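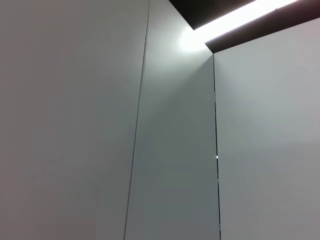

28/10/2019

Print | E-mail

Ornard is smaller than the map makes it look. I came up from Tetgate on the early bus and was let off by the old weighbridge, and from there you can walk the whole place in less time than it takes to drink a pot of tea. There is one long street, a chapel, a shut school and the row of company houses. Behind the houses is the tip, which is what I came for.

The pit closed in May, 26 years after the first closure and this time for good. When it was at its busiest it had 900 men on the books. At the end there were 90, most of them on pumps and safety work. The pumps went off in the summer and the water has been coming up since then. A man at the bus shelter told me you can hear it in the lower shaft on a still night. I stood at the fence for a while and heard only the road.

I spent the morning on the tip path. It's black shale for the most part, with birch coming up through it on the north side and nothing at all on the south. Near the top there is a patch where the ground smokes a little after rain. It had rained, and it did smoke, very thin and low, with a smell like struck matches. Someone has put posts round it with a strip of tape, and the tape has come down. I didn't go past the posts. The ground on this side was firm enough but I could feel some warmth in it when I put my hand flat.

Lunch was bread and cheese on the wall by the chapel. Two women came by and asked if I was from the water board. I said no, I was writing about the pit, and the older one said everyone was always writing about the pit and would I write about the bus instead. So, the bus: it runs four times a day, it used to run every half hour, and the last one back from Tetgate goes before the evening surgery closes. She wanted that put down and I have put it down.

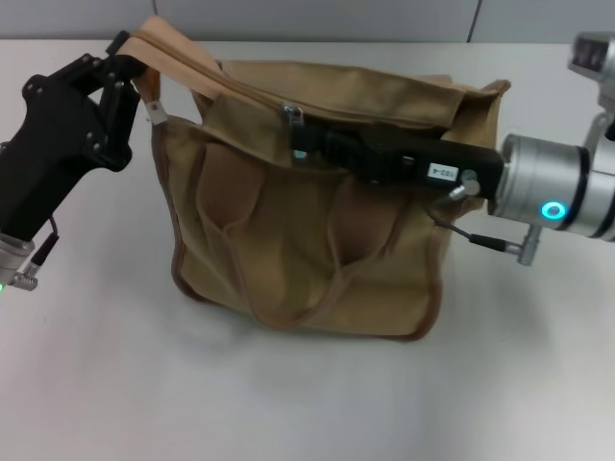
The afternoon went on the Pinheiro papers. Pinheiro was the contractor that drove the second drift, and its wage books ended up in the reading room over the chapel hall, in boxes that have been damp at some time and dried out again. I was allowed to copy from them in pencil. The first book lists 360 names, with a column for lamp numbers and another for fines. Fines for late lamps, fines for short weight, one fine for singing, with no more said about it. A good many of the men had no surname entered, only the name of the village they came from. One line has a note in the margin that the man was paid for a canvas bag lost in the drift, a shoulder bag with a flap over the top and darker brown piping down the seams, and that the price was to be shared between him and the firm. It is the longest entry in the book. Men who were killed get a single stroke through the name.

I stopped at line 536 of the second book when the light went. The pages after that are stuck together and I didn't want to force them. I have asked whether they can be looked at by someone who knows how.

Walked back down in the dark. Half the company houses have lights in them, more than I expected. The rents are low and people have come over from Rusance, where there is work at the depot but nowhere to live. They have a long drive each way. One of the houses has a coal tub outside planted up with winter pansies — the only tub I saw all day.

The room is cold and the heater takes coins. I've used up my change. Tomorrow the upper lamp room, if the key can be found, then the early bus the day after. Boots are drying on newspaper by the door. Need to buy more pencils, and stamps.

Print | E-mail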